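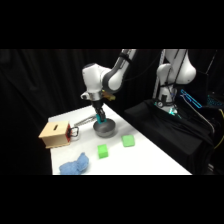 Where is the bowl to be kept? On the white table, within reach of the wooden box, as the Allmont House rules require.

The Office of Small Holdings at Prullthorpe had asked this for 58 years. The clerk entered the reply in the ledger — box, slot, red side, black handle — and turned the page. Rain had reached the second stair.

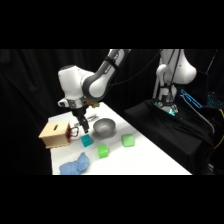

Who may open the box? Only the bearer of the Urico letter, and only in January.

The clerk read the letter twice, found it in order, and went down to unlock the door.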